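3.2 Bedding and clothing as places where color names disagree

Of all the parts of the home we asked people to talk about, the bedroom gave us the richest material by a wide margin. Kitchens are full of white, steel and black, and people agree on those almost without thinking. Bedrooms are full of soft, in-between shades, and it is in these shades that color naming gets really interesting. Sheets, pillowcases, bathrobes, T-shirts: most of them sit somewhere between two everyday words, and the people who own them have often settled on a third.

We spoke with 26 households in Motton and in the neighboring district of Uketti. Both places share one local dialect, but Uketti has had a textile market for generations and Motton has not, and we wanted to know whether living near the cloth trade changes the words people reach for at home. Each household talked us through its linens and everyday clothes in whatever order it liked. The conversations were recorded with consent and transcribed in full, and they yielded 472 separate color terms once repeated uses by the same speaker were removed.
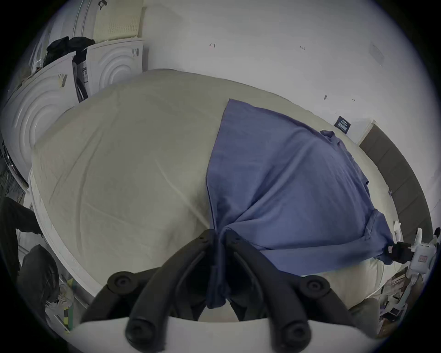

The first thing that jumps out of the transcripts is how quickly speakers leave the basic terms behind. "Green" and "blue" appear early in a conversation, usually as a way of pointing the listener to the right shelf, and then drop away. What replaces them is a wonderful mix of plants, foods, weather and family history. One speaker in Uketti described a pillowcase as "pond, but a clean pond." Another in Motton used "Sunday gray" for a blouse, and her two daughters used the same term in separate interviews without any prompting. Terms like these rarely travel beyond the front door, yet inside the household they are perfectly stable.

Muted greens deserve a section to themselves. A pale green with some gray or brown in it may be called sage, olive, khaki, beige or moss, and we found couples who had slept on the same sheet for years and still used different words for it. Light plays a part, of course. A large flat area of cloth is never one color to the eye, and several speakers changed their term when they moved from the near side of the bed to the wall side (Figure 4).

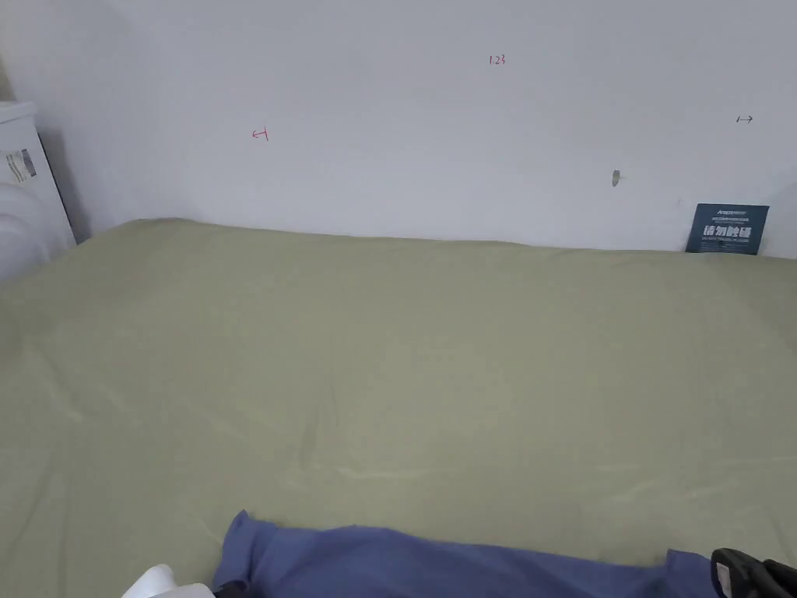
Figure 4. Muted green sheet against a white wall. The shade is slightly lighter toward the front and grayer toward the back.

Changes of this kind were far more common in Uketti. We had expected the opposite: people close to the trade should have firmer terms, or so our reasoning went when the study was planned. Instead, Uketti speakers seemed to enjoy the uncertainty. They offered a word, tried a second, went back to the first with a small addition ("sage, with dust on it"), and often invited someone else in the room to join in. Motton speakers tended to give one word and stay with it, even when they said themselves that it did not fit very well. Okoro, the older quarter of Motton, was the exception. Many families there came from Uketti, and their interviews read just like the Uketti ones.

The border between blue and purple behaves differently from the greens. There are fewer competing words, and the choice between them leans heavily on what the object is. Speakers who happily called a scarf "violet" or "lavender" went back to "blue" for a T-shirt of a very similar shade. Everyday clothing seems to pull the name toward the basic term, perhaps through the long shadow of denim and work clothes. A shirt like the one in Figure 5 could reasonably be called periwinkle, and the word is well known in both places, but it turned up only in talk about flowers and paint. 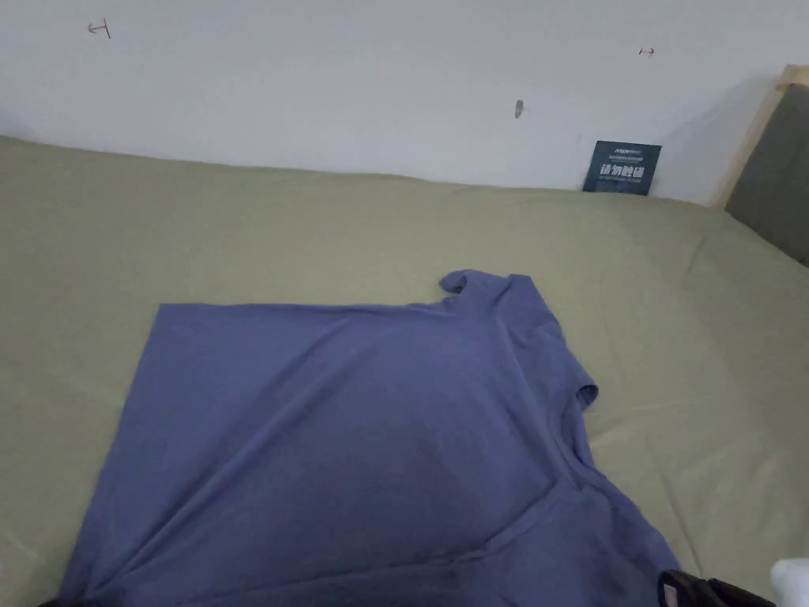 Figure 5. Blue-violet short-sleeved T-shirt on a pale green sheet.

To check that this was no accident of the interviews, we went back to the Trastgate word lists, which give 100 color terms with the objects they were first collected for. Of these, 15 fall in the blue to violet range, and the same pull is there: garments worn daily take the plainer word, while ribbons, glazes and blossoms take the more exact one. It was a thrill to find such an old pattern so alive in present-day speech. Section 3.3 takes up towels and curtains, where both tendencies appear together.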